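Frequently Asked Questions

Welcome, and thank you for taking the time to read this before you write to us! Sasby is a small tile and paving care shop, and the questions below are the ones that land in our inbox again and again, usually in spring, when people open the back door and see what the winter has left behind. We've tried to answer them the way we would if you were standing at the counter with a piece of your patio in your hand (people do this, and we love it). If your question isn't covered, the contact details are near the end.

Last updated October 26, 2020

CLEANING

How often should I clean my outdoor paving?

Less than you might think. A good sweep whenever leaves and grit build up does most of the work, and a proper wash in March or so, once the hard frosts are behind you, takes care of the rest. If you have big trees overhead you may want a second wash in the fall, after the leaves are down but while the days are still mild enough for everything to dry out by evening. We meet a lot of customers who wash every other weekend all summer and then wonder why the joints are crumbling. All that water has to go somewhere, and it takes a little sand with it each time.

What should I use?

Warm water, a stiff brush with plastic bristles, and a small squirt of plain dish soap. Start there, please, before you buy anything from us or anyone else. Wet the paving first so the soapy water doesn't soak straight in, scrub in small sections, and rinse well. If you can still see suds, rinse again. Dried soap leaves a film that grabs dirt, and then you're back outside with your brush before the month is out.

If plain soap doesn't do it, our Fultero cleaner is the next step up. It is mild, it doesn't smell of much, and it goes a long way. The mixing directions are on the back of the bottle, and we do ask you to follow them, even if you are the sort of person (I am) who believes a little extra can't hurt.

Can I use a pressure washer?

You can, on concrete pavers and dense natural stone, as long as you use a wide fan tip, keep the wand moving, and stay well back from the joints. We don't recommend it on old brick, soft sandstone, or handmade cement tile. Those have a harder outer face over a softer middle, and once the face is gone it's gone for good. Try it in a corner behind the grill or under a planter first and let that spot dry overnight before you make up your mind.

Is vinegar safe?

On some surfaces, but there are so many where it isn't that we tell everybody to leave it in the kitchen. Marble, limestone, travertine, terrazzo and cement tile all react to acid, and the dull patches it leaves have to be polished out by somebody with the right machine. Lemon juice does the same thing, and so does spilled wine if it sits, so keep a jug of water handy when you have company over!

STAINS

There's a grease spot where the grill sits. Is it permanent?

Probably not, though it may take more than one try. Cover the spot with plain clay cat litter or cornstarch, step on it gently to press it in, and leave it until the next day. Sweep it up, then scrub with warm soapy water. For older spots, mix baking soda with a little water until it's as thick as peanut butter, spread it on, cover it with plastic wrap and tape down the edges. Give it 2 full days. When you peel the plastic back and the paste has dried to a crust, scrape it off with something plastic, like an old spatula, and rinse.

What is the white powder that keeps coming back?

Those are mineral salts, carried up through the paving by moisture and left behind when the water evaporates. It's very common in new work and does no harm. Brush it off dry, with a dry brush, on a dry day. If you wash it with water you mostly dissolve it and send it right back down, and a week later there it is again. In most new patios it tapers off on its own after a few seasons. If yours is old and the powder has only just started, look for a leaking downspout or a planter that's draining onto the same place all the time.

How do I get rid of moss?

Moss needs shade and damp, so if you can trim a branch or move a pot to let some sun in, you're halfway there. Scrape off the thick parts with a putty knife, then brush what's left. We sell a moss treatment called Skoryk, which you spray on and leave for 7 days before brushing. Keep pets and children off until it's dry. And if you happen to like moss between your stones, keep it! My own side path is green from one end to the other, and I wouldn't touch it except on the step, where it gets slippery.

SEALING

Do I need to seal my paving?

It depends on the material. Dense granite and most porcelain don't need it. Brick can go either way. Cement tile, limestone and terrazzo all do better with a sealer, especially near a kitchen door or under a table where people eat. There's an easy test: drip a little water on a clean, dry spot and go make yourself a cup of coffee. If the stone has turned dark when you get back, it's drinking the water up and a sealer would help. If the drop is still sitting there round as a bead, you can wait another year.

How long does a sealer last?

Our Jalholm sealer is meant to be renewed every 5 years on a patio and sooner on a driveway, where tires are hard on it. Please don't put a fresh coat over an old one that's flaking. It will look fine for a week and terrible after that. Strip the old coat first, or call us and we'll talk you through it.

Will it change the color?

Jalholm dries clear and leaves the stone very close to how it looked before, perhaps a shade deeper. If you want that rich, rained-on look all year, ask for the enhancing version. On a two-color pattern I would always do a test patch on one tile of each color, and look at them both in the morning and again in late afternoon. Dark tiles change more than light ones do, and some people find they prefer the softer contrast they already have.

REPAIRS

One of my tiles has cracked. Do I have to replace the whole patio?

Oh, please don't! A single tile can nearly always be lifted and swapped. The harder part is finding a match, and here we can often help, as we keep more than 1,000 odd tiles and pavers in the back of the shop, many of them saved from jobs where there were a few left over. Send us a photo in daylight with a ruler laid next to the tile, and measure the thickness too if you can get at an edge. A brand-new tile next to weathered ones will look a bit bright in the beginning. Sun and foot traffic even that out.

Can you match an old checkerboard?

Often, yes. The dark color is usually the tricky one, as reds, browns and maroons from different makers can be quite far apart. If you can spare a broken piece, mail it to us and we'll hold it up against what we have.

ORDERS AND CONTACT

Can I return what I don't use?

Unopened bottles, yes, any time. Opened bottles we can't take back, but they keep well in a cool closet. Matched tiles are returnable as long as they haven't been cut.

Who answers the emails?

I do, nearly always. My name is Ronaldo Guimarães, and I've been fussing over other people's floors for most of my working life. Write to me through the form on the contact page and tell me what your paving is made of, if you know, and what you have already put on it. Don't be shy about that second part. I have heard everything, including mayonnaise.

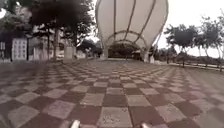
Checkerboard paving in maroon-brown and pale grey-pink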